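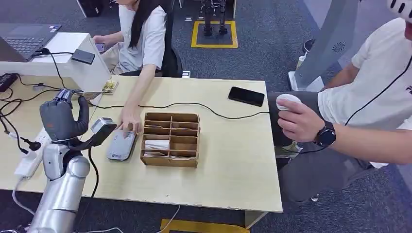 Bonifacio Figueroa wrote to ask why his Manberg hand squeezes fine on a fat block and then fumbles anything thin. Same thing happened to me, so I've moved this section up ahead of the wrist calibration.

4. Comparing grips on thin objects

Thin cards are my favorite test. A two-finger gripper like the Grendach has to come at them dead level, but a five-fingered hand gives you a thumb to play with — and more ways to get it wrong!

4.1 Put the controller in Hold and open the hand all the way.

4.2 Set grip force to 5. The default is 40, and I find that way too much for a card.

4.3 Bring the bent fingertips to the card first, then close the thumb (slowly, please).

4.4 Lift, wait 3000 ms, and write down whether the card slid.

4.5 Run the same card with the other gripper and the same force setting. Don't change both at once, I've lost whole afternoons that way.

Note: If the Vakulenko controller shows code 344, the thumb has hit its travel limit. Open up, back off a little and go again from 4.3.

Caution: Keep cables clear of the wrist before you let it rotate. Whoever has the handheld controller calls out every move, and everybody else keeps their hands out of the arm's reach until it's back in Hold.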